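Paper cups vs. a hard cup on the desk
Forum: Small Spaces > Desks and Tables

ntapley84
I have a white table pushed up against the wall and I want something to drop pens and receipts in. Are paper cups any good for this, or do they just tip over? I have a sleeve of 27 left from a birthday.

noelia_a
They tip. The base is narrower than the rim, so five pens leaning one way and it goes. Put a few coins in the bottom.

Brunton_N
Disagree. I've had one on my desk since December and it has gone over once, when the cat got up there. Keep it at the back near the wall and it's fine.

noelia_a
One cup with three pencils in it is fine. OP said receipts too. That's how you end up with a cup you never empty.

ntapley84
Receipts are mostly from Loureiro, the short ones. I could double the cups up?

mervyn_t
Doubling helps with stiffness, does nothing for tipping. I'd get one heavier container for the pens and keep the paper cup for light stuff — clips, receipts. The Tuvano desk bins are okay, mine was 18 dollars.

Brunton_N
18 dollars for a bin when he has 27 cups at home.

nanami_s
I do what mervyn says, two side by side at the back of the table. I like a bright one so I remember to empty it.
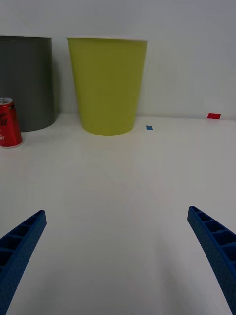
Yellow-green paper cup, dark gray container to its left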